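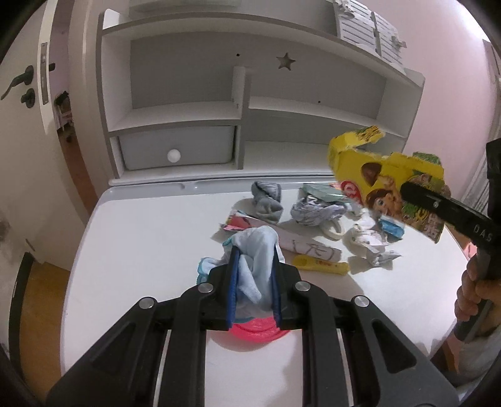
Mulugeta Woldemariam wrote to ask whether the Fogh microfiber cloth was worth the higher price, given that the household packs sold at the Corkville market seemed to clean just as well for the first month. The Gelbridge Consumer Office has received similar letters since the spring, and the present review is intended to answer them together.

The Fogh cloth is sold singly and in packs of 2. The maker recommends it for glass, sealed counters, and painted surfaces. For comparison, the Office bought the Ondulel cloth, which is thinner and sold mainly for kitchens. Both were purchased at retail. No samples were accepted from either company.

Cleaning

On dry dust there was little to separate the two products. On greasy fingerprints the Fogh cloth did better, and needed only plain water. The Ondulel cloth left a faint haze on window glass that had to be buffed away with a dry towel. Testers with large windows found this tiresome. Those who cleaned mostly counters did not mention it.

Washing and wear

Each cloth was washed 35 times at a warm setting without fabric softener. The Fogh cloth kept its shape and lost a little of its thickness. One corner of its edge stitching came loose near the end of the trial — a small fault, but a disappointing one at this price. The Ondulel cloth shrank along one side and began to shed lint. Neither product gave off color in the wash.

Care instructions

The label on the Fogh cloth is printed in very small type and does not state a highest safe drying temperature. Tomomi Yagi, who supervised the washing trial, has asked the maker to correct this. No reply had been received by November 10, 2020.

Findings

The Office recommends the Fogh cloth for windows and mirrors. For general kitchen use the Ondulel cloth is acceptable, and households that replace their cloths often will find it the cheaper choice. Readers who wish to see the full wash record may request report 1161 from the Gelbridge front desk during opening hours. Copies are free to residents.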